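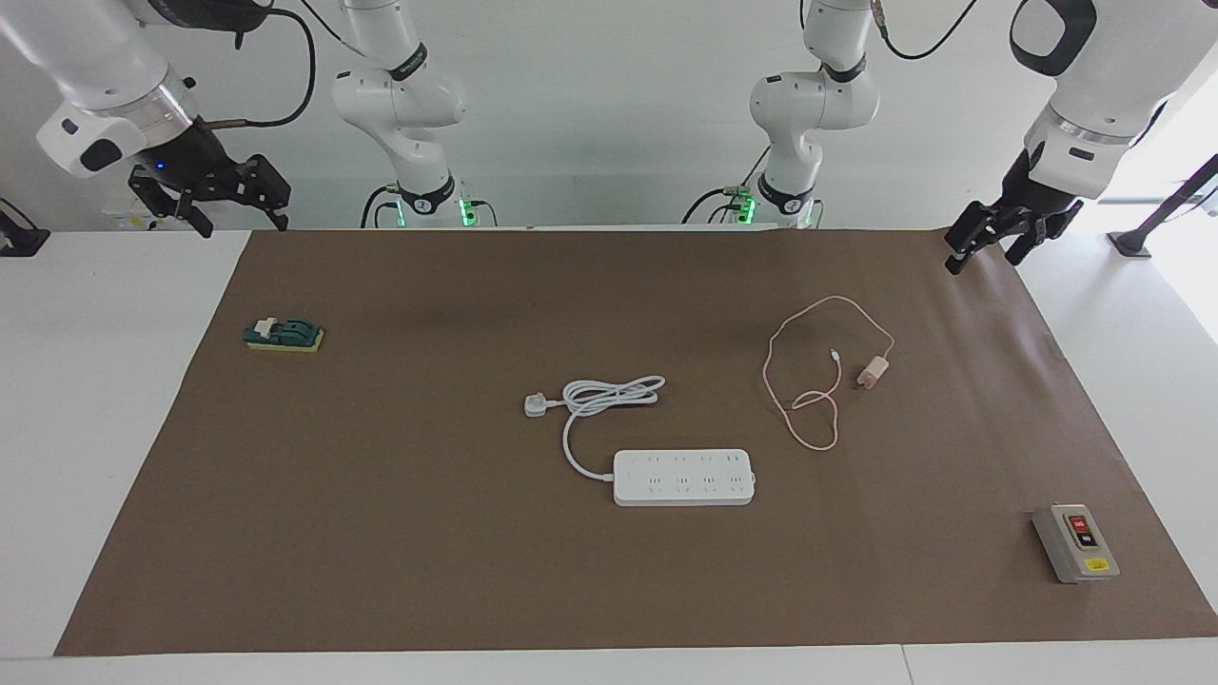

How do I send in a kitchen mix-up story?

Use the form on the Your Stories page, or write to the Datar reader desk. Tell us what happened in your own words and add a phone number. Spelling doesn't matter.

How long should it be?

Keep it under 90 words if you can. We'll call if we want the rest.

Do I need a photo of the mix-up?

It helps, but plenty of stories run without one. If you do send one, it must be yours or your friend's, and your friend has to agree. Screenshots of group chats are fine once the other names are covered.

Can I stay anonymous?

We can print a first name and a town, or a first name alone. The desk still needs your full name, and it stays with us.
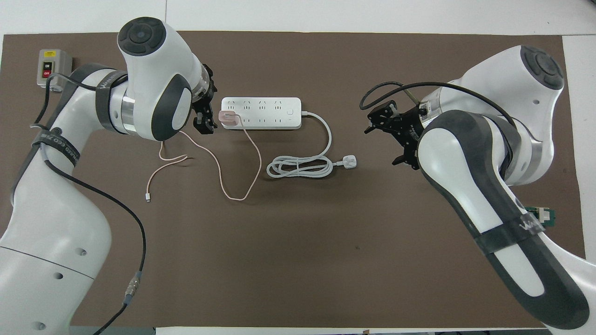 Snædís Lykkegaard
Reader Stories Editor
Updated Aug 14, 2022

When will I hear back?

Within 14 days. After that, assume we passed – you're welcome to try again with another one.

Do you pay?

We pay for stories that run as a main item. Short ones in the Friday roundup are unpaid. The current rates are on the form.

My friend wants the story taken down. What now?

Have them write to us directly with the headline. We remove names the same day and decide on the rest within eight days.

Somebody swallowed something they shouldn't have. Can you tell me if it's safe?

We can't. Call poison control or a doctor first and write to us later.

Can I send more than one?

Yes, one form per story.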